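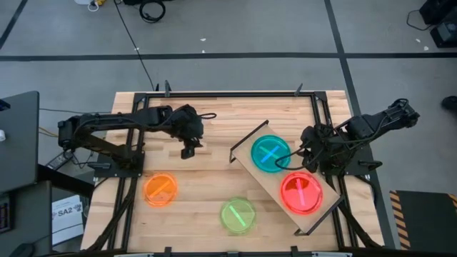
Mesa de madera con dos brazos negros, uno a cada lado.

El barquero de Zurutlow

El defecto estaba registrado desde enero con prioridad baja. El barquero del nivel 12 debía cruzar el río, esperar al jugador y volver. Cruzaba y esperaba, pero no volvía. La versión 3 de Stiser, el motor que usábamos en Urkcombe, guardaba el estado de cada personaje en una tabla única, y en esa tabla el barquero figuraba como «en espera» aunque el temporizador hubiera llegado a cero.

Me asignaron la incidencia un lunes de entrega, con la oficina medio vacía. Abrí el controlador y seguí la transición. La condición de salida comparaba dos valores de coma flotante con una igualdad estricta. La sustituí por una comparación con tolerancia, compilé y lancé la escena.

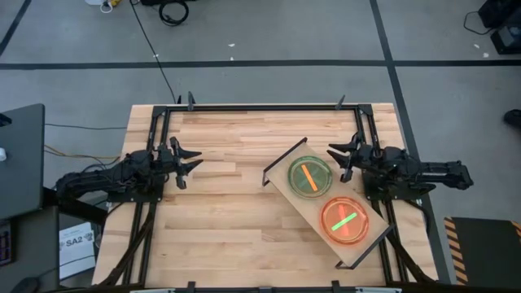 El barquero siguió quieto. Añadí una traza en cada fotograma y repetí la prueba. El temporizador llegaba a cero, la condición se cumplía y el estado cambiaba a «regreso». En el fotograma siguiente, algo lo devolvía a «en espera». La escritura no procedía del controlador ni del módulo de animación – los desactivé los dos para comprobarlo. Procedía de un componente llamado MacKinnon, sin documentación, añadido al prefab en la primera semana del proyecto.

MacKinnon tenía 29 líneas. Recorría la lista de pasajeros y, si encontraba alguno sin embarcar, retenía la barca. La lista contenía un elemento. No era el jugador. Era una referencia a un objeto de la otra orilla, sin malla, sin colisionador, con la posición fijada a mano junto al embarcadero.

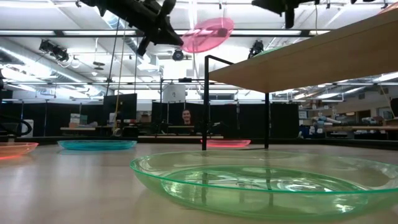

Pues bórralo y cierra la incidencia, dijo una voz en la llamada del equipo; un objeto sin malla no lo va a echar de menos ningún jugador, y la compilación sale a las seis.

Contesté que antes quería saber quién leía esa referencia. Busqué en todo el repositorio. El nombre aparecía 2 veces: en la lista de pasajeros y en un fichero de diálogos que no se cargaba en ningún nivel. El fichero contenía una sola entrada, asignada al barquero: «Todavía hay sitio».

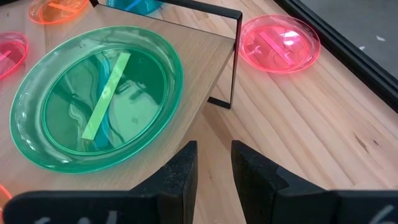
Plato verde translúcido con una tira de papel atravesada.

No borré el objeto. Le asigné la malla genérica de aldeano, le di un colisionador de cápsula y lo incluí en la navegación del nivel. Al iniciar la escena, el aldeano caminó hasta el embarcadero y subió. MacKinnon vació la lista. El barquero pasó a «regreso» y conservó el estado hasta la mitad del río, donde la barca se detuvo y el registro mostró un segundo pasajero pendiente, con coordenadas en la orilla que acabábamos de dejar.

Guardé la traza, cambié la prioridad a media y abrí otra incidencia.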